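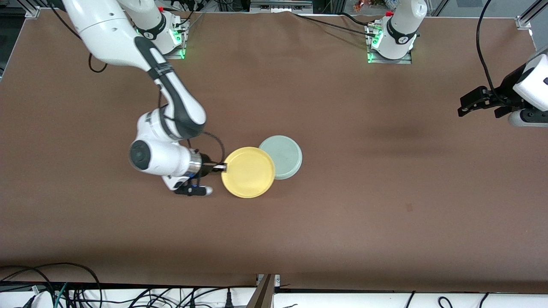 A yellow plate on the big brown table.

Lasden rolling pin, beech, July's impulse buy

I own two rolling pins already, one of which is technically a wine bottle. The Lasden is the first I've paid proper money for: £29 from Mimgate, who sent it in a box that would comfortably have held a cello.

It's the tapered French sort, no handles, and heavier than it looks. Shortcrust gives up almost at once. Puff pastry takes longer, as it should, and I got a decent rectangle after some 12 passes without the usual map-of-Norway edges. Turning the dough is easy because you can steer from the middle, though your knuckles will meet the flour until you learn to keep them up.

Grumbles. The leaflet says to oil it before first use and then doesn't say with what. I used sunflower and it went faintly tacky for two days. It also rolls. Put it down anywhere in my kitchen and it sets off for the back door — the floor may be partly to blame.

Donnie Crichton, who lent me his Skoronlow for comparison, prefers his, with its thickness rings. I found the rings fine for biscuits and a nuisance to wash.

Would I buy it again? Yes, grudgingly, and in the sale. The wine bottle has gone back to being a wine bottle.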